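Section 4. Voyage recorder and distress beacon: set-up and checks

Applies to Grason float-free capsule, fixed capsule and bridge unit. Last changed 2023-10-19, V. Seneviratne.

Read the whole section before you open any box. Two people for the capsule, one is not enough.

4.1 Before you start

Vessel alongside or at anchor. Not underway. Tell the master and get it in the log, name and time.

You need: the key for the bridge unit, torque wrench, the two sealing rings from the spares bag, a dry cloth, the blank test form (back of this manual).

CAUTION: Do not lift the beacon out of its bracket with the arming switch at READY. Lifting it plus water on the contacts equals a live distress alert. Switch to SAFE first. Every time.

4.2 Mounting the bridge unit

1. Pick a flat spot inside the wheelhouse, clear of the magnetic compass. Safe distance is on the rating plate.
2. Mark and drill the four holes. Check behind the panel before drilling.
3. Fit the unit, washers then nuts. Hand tight.
4. Run the power cable from the emergency supply, not the lighting circuit.
5. Run the data cables. Label both ends. Gray is GPS, blue is radar, the striped one is the bridge mics.
6. Torque the nuts.

Note: some older Nunda panels have a steel plate behind the trim. Use the long bolts for those.
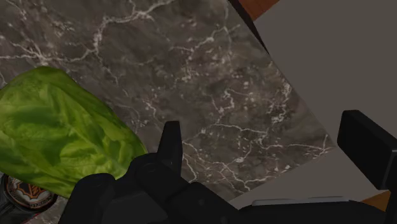
Fig. 4-1. Lettuce on dark marble.

4.3 Fixed capsule

1. Clean the deck plate. Bare metal, no paint under the feet.
2. Grease the sealing ring lightly. Lightly. Too much grease and it creeps out of the groove.
3. Lower the capsule, cable exit facing aft.
4. Bolt down in a cross pattern. Two passes.
5. Connect the cable and turn the collar till it clicks.
6. Check the retrieval handles are clear. A diver with gloves on has to get at them.

CAUTION: Never paint the capsule. The reflective strips and the wording have to stay readable.

4.4 Float-free capsule and beacon

1. Mount where nothing can trap it if the ship goes down. No awnings, no rigging, no antennas overhead.
2. Fit the hydrostatic release. Write the expiry month and year on the label with a marker. If it says December, it is changed by December, not after.
3. Switch at SAFE, seat the beacon in the bracket. Close the cover, pin in.
4. Enter the ship's identity number on the beacon programer. Read it back out loud to the second person. Wrong number means the rescue center calls the wrong owner.
5. Switch to READY.
6. Self-test: press and hold till the light flashes once, let go. Repeated red flashes = fail, take it out of service and call.

Note: if a live alert goes out by mistake, do NOT just switch off and walk away. Call the rescue center first and tell them. Then switch off. Then log it.
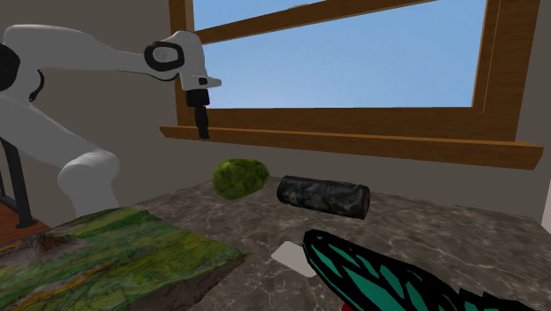

Self-tests use battery. Once a month is enough, write each one on the form. Beacons come back to us with more than 200 tests on the counter and a flat battery, and that is not covered by waranty.

4.5 Bridge microphones

1. One over the helm, one over the chart table, one by the radio. Wings if fitted.
2. Stand at each position, speak normally, say the position name.
3. Have the second person open and close the wheelhouse door while you talk. Wind noise over voice, move the mic.
4. Play it back. Every word clear? Sign. If not, move the mic and go again.

4.6 Fault codes, bridge unit

200 No GPS input. Check gray cable.
281 Mic channel silent. Check connector, then the mic.
454 Capsule not answering. Check collar at the capsule end, then the fuse.

Any other code: write it down, with the time, and call. Do not reset before you have written it down, reset clears the list.

4.7 Replay laptop

Wrong colors or a black window: close the Nulum player, reinstall the driver from the stick, restart. Still wrong, use the spare laptop for the download and report it.

After an accident: do not replay anything on board. Press SAVE on the bridge unit, pull the key, hand the key to the master. The investigators take it from there.

4.8 Sign-off

Form filled in, both names. One copy in the ship's file, one to Vasanthi Seneviratne at the service desk. Next section covers the yearly test.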